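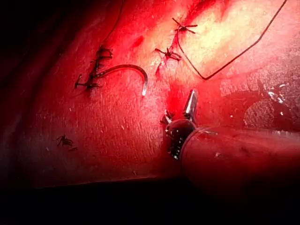 buttonbox_hems
So the question I keep getting from my brother-in-law is why I still pay a human being to sew buttons on at the shop when "robots can do surgery now." I run a small alterations place, two industrial machines and a steamer older than my marriage. He sends me surgical stuff the way other people's relatives send chain letters. And fine, I looked. The knots are nice. Short tails, tied down snug, a curved needle lying there waiting its turn, and a long loop of thread lying across the top that I would yell at an apprentice for. My point is that hand sewing is hand sewing. If there's a machine that can tie that, why can't I buy one that will put a shank button on a wool coat? Or fold the coat. I would settle for folding.

Posted May 10, 2023

torque_and_toast
Because it isn't sewing by itself. Those are surgeons' tools, and the usual setup is a person at a console moving every joint. Your brother-in-law has seen a very expensive pair of tweezers and concluded the tweezers went to med school.

buttonbox_hems
I know that. HE doesn't know that. But the hardware part is apparently handled, so what's the holdup?

lint_trap_larry
The holdup is thread. Thread, cloth, cable, anything floppy. I did a couple of years at Solberg on a line that was supposed to bag and tie mattress covers. The arm could hit the same spot all day long. The cover was never in the same spot. We ended up with a guy named Udo whose whole job was to stand next to the robot and flatten things for it. He got a raise. The robot got a tarp.

Palesa Mokgethi
I repair upholstery and I'd like to disagree with Larry a little. The floppy problem gets treated like a law of nature and it's mostly a money problem. Look at how much thread is in play here and the tools still have room to work.
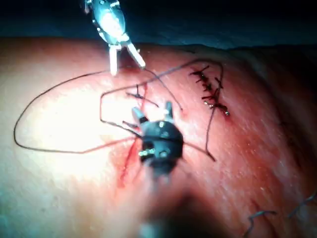

Two instruments, one open cut, one row already closed. The slack goes way out to the left.

That's messier than anything on my bench and somebody, or something, is still getting through it. If a gripper can be placed that well around that much loose thread, then a cushion cover isn't impossible. It just doesn't bill like a hospital.

torque_and_toast
Placed by whom, though. That's the entire argument. Steering is the expensive part and you've moved it into a subordinate clause.

Palesa Mokgethi
I put "or something" in there for you specifically.

lint_trap_larry
She's not wrong on money. But the cushion cover pays maybe 60 bucks and your customer is already mad about it.

grout_expectations
Coming at this from the household side. We had a Vallow towel folder on trial in September. You clip the towel in by the corners (you, the human, with your hands), it thinks, it folds. It took me 5 minutes to get through a stack of 2. My kid is faster and he does it by sitting on them.

buttonbox_hems
The clipping is what kills me. If I'm already holding the corners I am most of the way to a folded towel.

grout_expectations
Correct. I brought this up with Vallow support and they sent me a coupon for more clips.

Linnea Aasen
I work on grippers, not surgical ones, so grain of salt. What people miss is the handoff. One hand holding is easy. Two hands passing a thread between them, with tension, without letting go of the wrong end, is where our stuff falls apart.

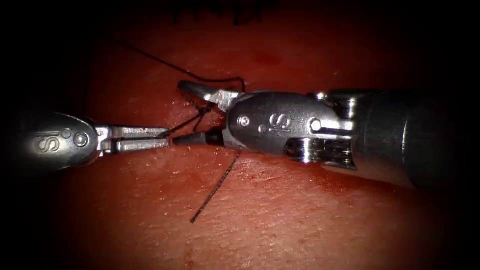

Mid-knot. Left jaws have the short piece, and the loop is around the upper jaw on the right.

A person driving gets that with some practice. Our bench rig at Notora, on its own, with fat orange cord on a white board, gets it on a good morning. Then somebody swaps the cord for real thread and we all go to lunch early. I do think it'll get there. I wouldn't fire anyone over it.

torque_and_toast
See, "on its own, on a good morning" is the most useful thing said in this thread.

Palesa Mokgethi
How thin can those jaws get before they stop being useful on heavy stuff? Asking because waxed upholstery twine would laugh at them.

Linnea Aasen
Depends on the tool. Ours are chunky and would take your twine fine. They'd also take the fabric, the foam, and possibly the staple gun.

lint_trap_larry
Udo could do it

buttonbox_hems
OK, so what I'm telling the brother-in-law: the tool exists, the driver is a person, and the version with no driver is practicing on orange cord. He'll reply with another link. Meanwhile I've got 5 coats on the rack and every one of them is missing the same top button. Does anyone have a source for dark horn, four-hole, that isn't Udari? Their last batch came in three different browns.

Palesa Mokgethi
I have a jar. Message me.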